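Tratenville Tabletop Challenge

The Tratenville Tabletop Challenge is a student robotics competition run by the Kutham Robotics Club, in which small teams teach a simulated robot arm to tidy, sort and rearrange ordinary things on a virtual table. It takes place over one long weekend each March, with the final rounds held on the Sunday, and it is open to pupils in the last three years of school and to first-year college students. Although everything the teams do happens on a computer, the event itself is very much held in person, in the old assembly hall at Tratenville, where there is a good deal of tea, a good deal of cheering and a large screen at the front on which everyone can follow the finals together.

History

The competition grew out of an evening class taught by Eskil Björklund, who had been looking for a way to let a whole roomful of beginners work with a robot arm at the same time. The club owned a single small arm in those days, and a class of 15 meant that most of the evening was spent waiting for a turn. Björklund moved the lessons into simulation, so that each pair of students had a table and an arm of their own, and by the end of the first term the pairs were already racing one another in the last half hour. The first proper Challenge followed the next spring and was little more than an open evening with a scoreboard drawn in chalk.

It has grown steadily since then. The most recent edition drew 104 entrants from schools in and near Kutham, and the hall, which seats 260, was close to full for the closing rounds. Parents, younger brothers and sisters and a fair number of former competitors come along to watch, and it has become something of a custom for past finalists to sit with the newer teams on the first morning and help them get their software running.

Format

Teams have two or three members. Each is given the same simulated room, the same arm and a starting program that does nothing more than open and close the gripper. They then have the first day to write and test their own controllers, and they may use any method they like, from carefully written step-by-step instructions to a policy learned from their own recorded demonstrations. Both approaches have won, and arguments over which is the better one tend to go on cheerfully through supper.

Every round is a short written task, such as "put the pen beside the cup" or "move the can to the left of the wrapper", and the arm has 300 seconds of simulated time in which to carry it out. The starting positions are changed a little between attempts, so a program that has merely memorised one layout will soon come unstuck. The objects are picked to be familiar and to differ from one another in shape, and the best-known set is the one called the desk set, which has been used in one form or another since the early days. 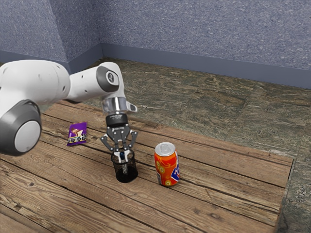
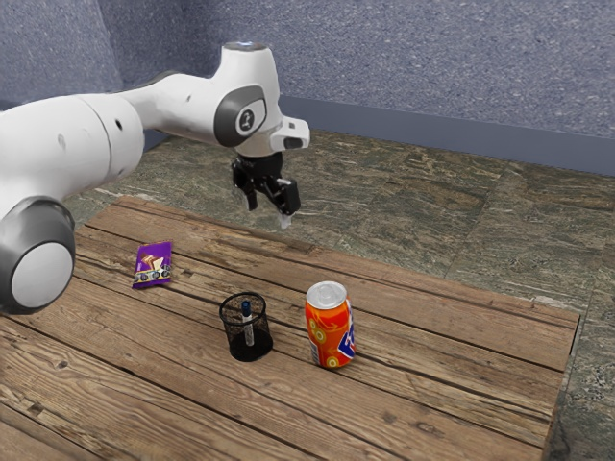
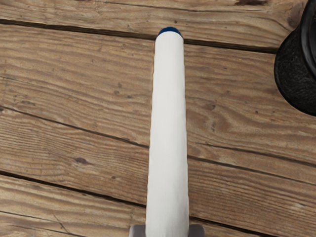
The desk set in use, with the planked wooden table common to all rounds.

Scoring is done partly by the computer and partly by people. The program checks whether each object has finished where it ought to be, and takes off points for anything knocked over or pushed from the table. A small panel of judges then watches the replay and awards a further share for what the rules call "good manners", meaning smooth movement, sensible speed and a gentle way of setting things down. The judges are generous as a rule, and will often stop at a team's desk afterwards to talk through what they liked.

Kinds of task

The rulebook divides tasks into three groups. Lifting tasks ask for one object to be picked up and held steady at a given height. Placing tasks add a destination, which may be a bare patch of table or a spot next to another object. Drawing-out tasks, the hardest of the three, ask for one thing to be taken from inside another without tipping the container, and it is here that most of the marks are won and lost. A thin object standing in a cup leaves very little room for the fingers, and a controller that comes in even slightly off centre will catch the rim.

Many teams spend the greater part of their first day on this one problem. The usual advice from older competitors is to start with the approach, bringing the gripper in directly from above and quite slowly, and to leave the grasp itself until that part can be repeated without trouble. Teams are also encouraged to look at views from more than one virtual camera, as a grip that seems perfectly sound from across the room can look rather different close up.

Software

The simulator is called Zedora and was written by members of the club, with much of the early work on contact and friction done during one rather wet summer holiday. It runs on ordinary school computers, though slowly on the older ones, and the club lends out machines to teams that need them. Entrants keep whatever they write, and a good many publish it afterwards for next year's newcomers to pull apart and improve.

Awards

The overall winners receive the Kalogeropoulos Cup, named after the family bakery that paid for the hall in the first year and still sends over the pastries on Sunday morning. There are smaller prizes for the best first-time team, the clearest written notes and the most helpful competitor, the last of these being voted for by the entrants themselves. The prize for clear notes was added at Björklund's suggestion – he had found that the students who wrote things down as they went were nearly always the ones who could mend their programs in a hurry – and the winning notes are kept in a binder by the hall door, where anyone may borrow them.

Related activities

Outside the competition weekend, the club holds a weekly practice evening during term and a beginners' course each autumn. Those who have finished the course may go on to work with the club's real arm, trying out on it the same tasks they have already met in Zedora.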